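Subject: Re: [oldfilms] Sad news about the lady from the Hultano pictures

On Friday, a list member wrote:
> I just saw in our local paper that the actress who played the
> lighthouse keeper's sister in the Hultano pictures has passed
> away. The notice was only a few lines long. Does anyone know
> what she did after the last one? I always wondered why she
> stopped.

Oh, I am so sorry to read this, and thank you for letting us all know. I had a soft spot for her going back to the winter my mother and I watched the whole series on a tiny set in the kitchen, with the sound turned up over the dishwasher.

As for what she did afterward, I can help a little. She left the business and moved out to Drullitz, where she taught drama to grade school children for almost 30 years. My cousin's two girls both had her, and they still talk about the Christmas plays (she sewed most of the costumes herself, and there was one dragon that took four kids to carry!). I don't think she ever regretted stopping. She told the Vondov fan newsletter once that she liked having her suppers at home.

She did come back one time, for a small part in "Vlad," playing the landlady. She's only in it for maybe 10 minutes but she's wonderful, and if you've never seen it I have a copy I'd be glad to lend. Write to me off the list and I'll put it in the mail, just please send it back before February as I promised it to my sister next.

The school is taking cards for the family. Send them to P.O. Box 533, Drullitz, and they will be passed along. I mailed mine this morning and then thought of six more things I should have said.

Warm wishes to everyone, and do keep the stories coming,
your friend in the back row

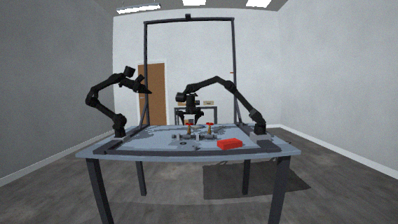 Two black robot arms on a gray worktable (computer rendering)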